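The Drawer Where Everything Goes

When I moved to my first apartment in this country, my neighbor Mirela Queiroz came to help me open boxes. She looked in my kitchen and asked where was my junk drawer. I did not know this expression. In my mother's house every thing had its place, and a thing without a place was thrown away.

Eight years later I have two such drawers, and I am writing about them with some affection.

A drawer for everything is older than we think

Gitau Shemweta repairs old furniture in a workshop in Londik. Many of the desks that come to him were never emptied. He has found keys, candle ends, a baby tooth in paper, and the same letter written 3 times to a bank. He puts it all in an envelope and gives it back with the desk. Some customers cry a little when they open it. One man asked for a discount.

"The big drawers are boring," he told me. "People clean them before they sell. The small one on top, they forget."

I visited him on a Tuesday and stayed until it was dark, mostly because of the keys. He keeps the ones which no customer wanted, around 20 of them, on a nail by the door.

Those who fight it

Huw Rowlands is of the other opinion. He helps families to put their homes in order, and he begins always with the top drawer, as it is the one opened most often. His method is simple. Empty it on a towel. Return only what you used since last June. The rest waits for one month in a bag, and then you decide.

I tried it. From the bag I took back a tape measure on the second day, and the birthday candles on the fourth. The batteries I brought to the recycling point, though I could not say which of them were still good.
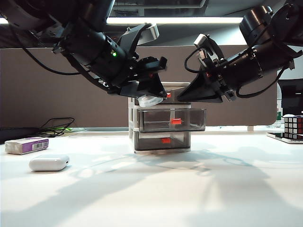

What my drawer has now

Scissors, the tape measure, string, matches, the candles. Also a small brass key from Gitau's nail, which opens nothing I own. Huw would put it in the bag. Mirela came for coffee last week, looked inside, and said it was still too tidy.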